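# Postard 18 Crew Bag

I've been dragging a Postard 18 through airports for a living since last December, and I sell them now too, so take the enthusiasm with a pinch of salt (but only a pinch!). I flew short-haul cabin crew for years before I set up this little shop, and I still pick up shifts on the Graltham route when they're short. Every bag on this site has been on a real roster with me before it gets a page.

The 18 is the small one in the range. It's an 18-inch upright with two wheels, a hard back panel and soft sides, and it's meant for the kind of trip where you're away for a night, maybe two, and you need a spare uniform, flat shoes, heels, a wash bag and something to eat that didn't come out of a galley cart.

## What I like

The wheels, first of all. They're the big in-line type, set into the corners, and they go over jet bridge ridges and wet parking lots without that awful clatter. You can swap them yourself with a hex key – I did mine in the crew room between sectors and still had time for coffee.

The handle locks at 3 heights. I'm short, my regular flying partner is very much not, and we've traded bags without either of us walking funny.

There's a J-hook on the front strap for your tote or lunch cooler. It's stitched through the frame, so it doesn't sag when you hang a full cooler off it. And the top pocket opens flat, so you can get your ID, manual and tablet out at the security lane without unzipping the whole thing in front of a line of passengers.

## What I'd change

The lining is black. Black lining, black tights, black hair ties, 4 a.m. hotel room... you see the problem. I've asked Postard for a lighter one and they say they're thinking about it.

The outside mesh pocket is too tight for a decent water bottle too. A slim one fits, a fat one won't.

## Which version should you get?

There are 2, and people email me about this all the time.

- **Standard.** Plain interior, one zip divider, no suit section. This is what I carry.
- **Rulta insert.** Same bag with the fold-out Rulta garment sleeve clipped inside. It keeps a jacket and two shirts pretty flat, and you can take it out and hang it on a hotel door. Worth it if your airline is fussy about creases (you know who you are).
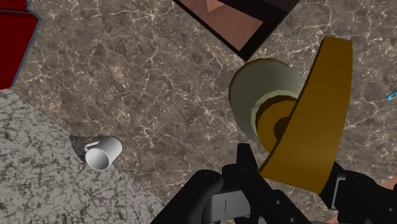 - **Santoso liner.** Sold separately, fits both. It's a wipe-clean cooler liner for the lower half, and long-haul folks love it. I find it eats too much room for a one-nighter.

## Price and shipping

The Standard is $207, and that includes a spare set of wheels and the hex key. Drop me a line for the current price with the Rulta insert, as it moves around a bit depending on what I paid for the last batch.

Orders go out on weekdays. If you're based in Graltham I can leave it at the crew desk for you, no charge – just put your base in the notes box at checkout.

## Returns

Take it on a trip. If you hate it, send it back with the wheels scuffed and I'll still refund you, minus the postage. Name tags and embroidery are the exception, so please check your spelling before you hit the button.

Page updated September 23, 2024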